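ok so I finally quit paying for cloud storage. 26 bucks a month to keep pictures of my dog and 2000 blurry concert videos!!

been moving everything home since Sunday. old stuff first – found my whole college radio folder, even the Skindance interview
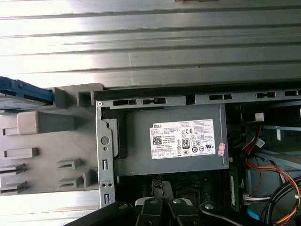

3133 files were duplicates. how?? I think I saved every birthday photo four times (sorry mom)

anyway if you have pics from the Ibarra trip send them over, mine stop at the airport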